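The Price of a Repair: How Tadmont Rebuilt Its Crafting Economy

By Elie Atallah

Gear durability was the first thing players of Tadmont complained about, and for a long time it was the only one. The online game opened with a flat repair fee paid to any smith in any town. A full set of plate cost 10 silver to restore, regardless of who had made it or how badly it had been treated. The fee took money out of circulation at a steady rate. It also gave player crafters almost nothing to do once their customers were equipped.

The August 2019 update removed the flat fee. Every item now carries two values: condition, which falls in combat, and integrity, which falls each time the item is repaired. Condition can be restored in the field with a kit. Integrity can be restored only by a player with the matching trade, working at a bench, and the result depends on the parts used. A new item starts with an integrity of 1000. When it reaches zero, the item can be salvaged but not worn.

The effect on the auction house in Millside, the largest trading town, was immediate. Low-grade fittings had been vendor trash, and most players deleted them to save bag space. Within a week of the update they were selling faster than finished swords. Tinkers, who had been a minor trade kept alive by fireworks and novelty pets, now supplied the springs, pins and cogs that three other trades needed.

Part quality is rolled when the part is made. Two cogs from the same recipe can differ in fit, and fit decides how much integrity the repair gives back. A poor cog returns so little that it is seldom worth the bench fee. 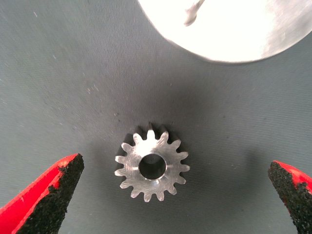
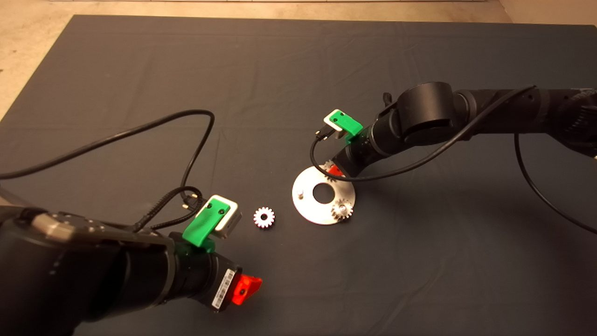 Matar, the guild that has run the busiest workshop in Millside through both of the last expansions, keeps two price lists. The first covers repairs made with parts the customer brings. The second covers parts from guild stock, which are sorted by fit before they go on the shelf. The second list is much more expensive, and it accounts for most of the guild's income. Customers are apparently willing to pay to avoid a bad roll.

The guild's records show how the market settled. A high-fit cog sold for 1480 silver on the second day. By September the price had dropped to less than half of that, as more tinkers reached the skill level required to make one. Ore prices moved the other way. Copper in particular has not come down, and the mines north of Zuna are crowded at all hours. Players there now form queues for the spawn points and post the order in zone chat. The system is informal and mostly respected, except late at night, when the miners from the rival faction arrive.

There are still problems. Integrity loss does not scale with level, so a new player in starter leather pays the same share of an item's life per repair as a raider in top-tier plate. For the raider this is a minor cost. A beginner will usually outgrow the leather before it matters, but those who stay at one level to play with friends have reported going through several chest pieces in a month. The patch notes list this as under review.

The second problem is storage. Parts of different fit do not stack. A tinker working toward the top of the trade fills a bank tab in one evening, and the bank interface has no sort option for fit. Add-on authors have covered the gap in part. The most widely used add-on colors each slot by value and can move everything under a chosen threshold to the salvage bag, but it cannot read the contents of the guild vault unless the vault window is open.

Salvage itself works better than it did. Breaking down a spent item returns parts at a fit close to the average of those used in its repairs, so a sword that has been well looked after is worth something at the end. Some players have begun to trade worn weapons for this reason alone, and Matar has added a third list to its board, for purchases. Prices on it are set by the repair history shown in the item's tooltip. Items with no history are refused.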